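Robotics Club Gallery: Two Hands Project, Spring Term

Welcome to the gallery page of our club. My name is Tadeo Bustos and I am in my second year in the club, and this term I was asked to prepare the page. English is my second language, so I wrote the text slowly and one teammate checked it for spelling. If you find a mistake, please write to the club address and I will correct it.

Our project this term has the name Clamberg. We had to teach a robot with 2 arms to sort soft things on a table. Soft things are much more difficult than blocks. A block has the same shape in every moment, but a soft thing bends when the fingers close on it, and then the plan which the program made one second earlier is already old.

The club is divided into small teams. The Rolton team writes the control program, the Montecinos team is responsible for the hands and the cables, and my team, Lurex, prepares the objects and keeps the notebook of trials. The names come from an old list in the club room and they have no special meaning for the project.

Before any trial we must do the same short procedure. One person reads the checklist aloud, one person stands at the stop button, and the third person writes the trial number. In the first weeks we thought that this was too serious for a student club. Then one evening we forgot to write the numbers and we lost the results of all our work from that day, and after this we read the checklist every time.
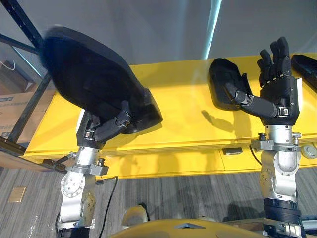

Grasping from two sides was the theme of our work in April, and it is the part which I like the most. Each arm has its own small program, and a third program decides who moves first. When both hands work at the same time, the black things on the yellow table are a good test for the software, because the left hand can be busy with a big one in the air and the right hand still has to keep its thumb pressed against a smaller one. Our rule says that the supporting hand must wait until the moving hand has reported its position. The Rolton team wrote this rule three times before all of us were satisfied with it.

A few words about the numbers, because the younger students often ask. We planned 100 trials for the term. A trial is good when the object arrives in the correct area and stays there. On April 26, 2024 we closed the notebook for the first report, and it had 51 good trials in it. I expected more, but our teacher told us that the notes on the bad ones are more useful for the report, and I must agree with her now. In many of these notes the same sentence is repeated: "fingers closed too early."

The next change will be in the timing. At this moment the fingers begin to close when the camera says that the object is near. We want to use also the force in the fingertips, so the hand will close a little, feel the object, and only after this close completely. The Montecinos team has already tried it with one finger. The movement was slow but very calm, and we all stood quietly and watched it.

For students who want to join us: you do not need to know programming before you come. In my first month I only carried objects, put them back to the start position and wrote in the notebook, and in this way I learned what every part is called. We have place for 30 members. Please wear closed shoes, tie back long hair and do not put drinks near the control desk.

The Clamberg report will be placed on the club page when our teacher has read it. The trial notebook is in the club room, on the shelf next to the door, and every member can read it there. Please do not take it home.

Text: Tadeo Bustos, Lurex team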